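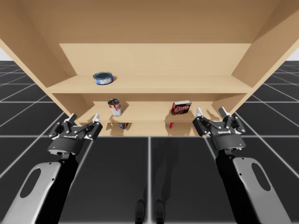 Reading time: 3 min

Week 3: Gathering demonstrations

Welcome back, everyone! On Tuesday we start recording on Mukik, and I'd love each pair to bring home 80 good episodes.
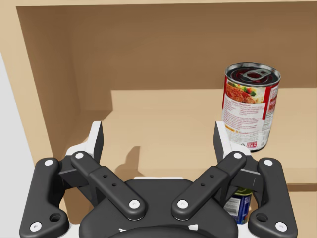

Gripper open at the shelf, soup can to the right.

Please go slowly near the cans, and keep your failed grasps too (label them!), as
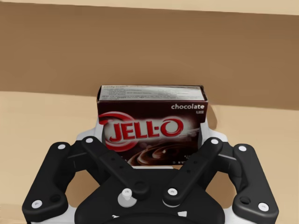 the learner needs those just as much.

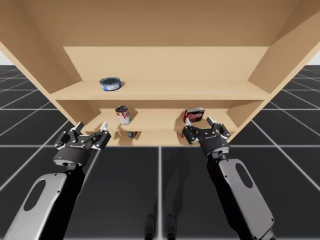 Vary your starting poses. With both grippers open under the middle shelf, try the red box first, then the soup can.

Nermin Kozan

2 comments · 3 shares

"Do retries count?"
"Yes, log them separately!"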